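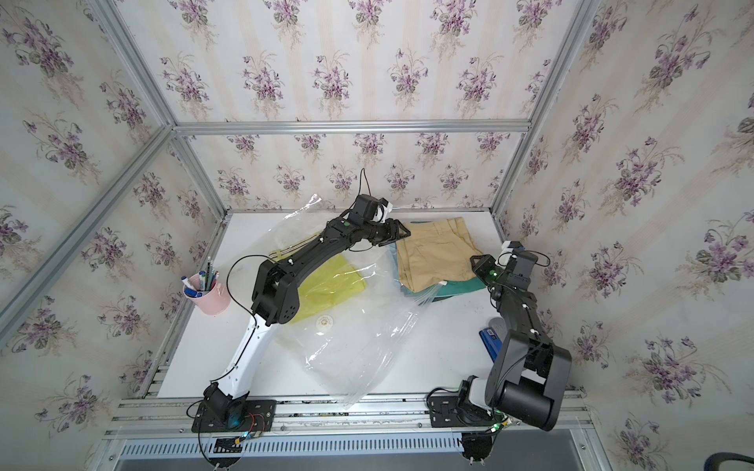
What does Brukley do?

We fold, mend and pack clothes for people who have no time for it, and we teach the same work to those who want to learn it at home.

Brukley began in Stadcombe as a small mending service. At first we only shortened trousers and replaced buttons. Then customers started to ask if we could also send the clothes back folded, so that they could go straight in the drawer, and the folding grew bigger than the mending. Last year we handled 3000 pieces, of which 1307 were trousers and shorts.

Trousers are still the garment we like best. A good pair of khaki trousers can live for many years if it is looked after. Before we fold, we lay the trousers on a white table and look at the seams, the pockets and the belt loops.

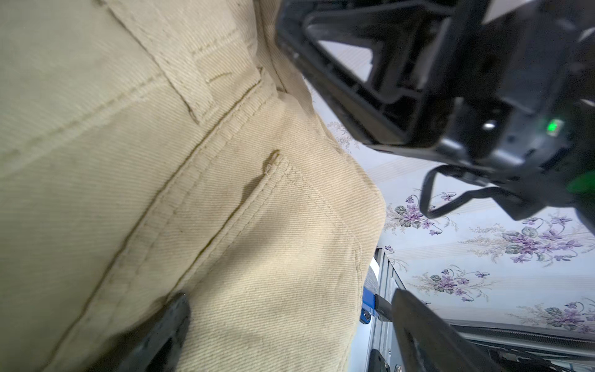

A loose thread should never be pulled. We cut it short, or we bring it to the inner side with a needle and fasten it there. If a belt loop has started to open at one end, we sew it with a thread of similar colour. Small repairs of this kind are included in the price, and we write on the card what we have done.

Our folding method is called Dullevov, after the street of our first room. It is quite simple. One leg is placed on the other, the seams are brought together, and the cloth is smoothed with the flat hand from the waist to the hem. After this we fold in half, and once more in half if the drawer is narrow. Shorts need only one fold. Shirts take longer, and we ask for a little patience with them.

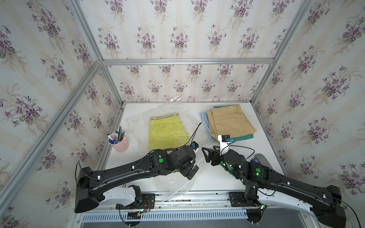

When the pile is ready, it is sorted by person and then by kind. Thick things go at the bottom and light things on top. Each customer's clothes are packed separately, and the card with the notes comes inside. We do not use perfume. Please tell us if you prefer paper or a clear bag.

The evening course takes place every February in the Bunnag building, on the second floor. It has four lessons and costs 570 for the whole family or 50 for one person who comes to one lesson only. Please bring your own clothes, also the ones which you find difficult.

Prices on this page are valid from 3/6/21. For larger orders, kindly write to us first and tell us what kinds of clothes you have.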